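Club > Basketball > Committee papers > Minutes

September
By the Fixtures Secretary, Lisness Basketball League

Minutes of the pre-season technical meeting, held at the Nistimora Sports Hall. The meeting opened at 7.15 pm. Delegates attended from 12 member clubs. Apologies were received from Indon.

1. Minutes of the previous meeting
Agreed as a correct record, with one amendment: under item 4, "second team foul" to read "second technical foul".

2. Fixture list
The draft list contains 69 league games across both divisions. Lemieux asked for their opening home game to be reversed, as their court is being re-lined. Nistimora agreed to host, and the return will be played at Lemieux after the winter break. No other changes were requested. Clubs must confirm tip-off times in writing before the list is published.

3. Game clock and shot clock
Three halls still have no shot clock visible from both benches. It was agreed that a hand-held unit may be used at the table in these halls, with the operator calling the last ten seconds aloud. The proposal to run the game clock continuously once a lead reaches 20 points was discussed at length. Second division clubs were in favour. First division clubs were against — the main objection being the effect on points difference, which decides places when head-to-head results are level. The proposal was carried for the second division only.

4. Score sheets
Paper sheets remain the official record. The home club keeps the top copy and sends a scan to the league by noon on the day after the game. Late sheets will be treated as last season.

5. Finance
The league account stands at £4000 after payment of hall deposits. Referee fees are unchanged. Travel claims must show the postcode of both halls. 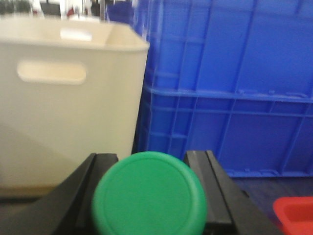 CATEGORY: LEAGUE MINUTES

6. Cup draw
The draw was made at the meeting. Lisness and Indon received byes. Ties are to be played on the dates given in the handbook — a postponed tie must be replayed at the same hall unless both clubs agree otherwise.

7. Any other business
Lemieux asked whether under-18 players may appear for both teams of one club in the same week. The present rule allows this up to the cup semi-finals. No change was made.

The meeting closed at 8.50 pm. Next meeting at Lemieux, date to be circulated with the handbook.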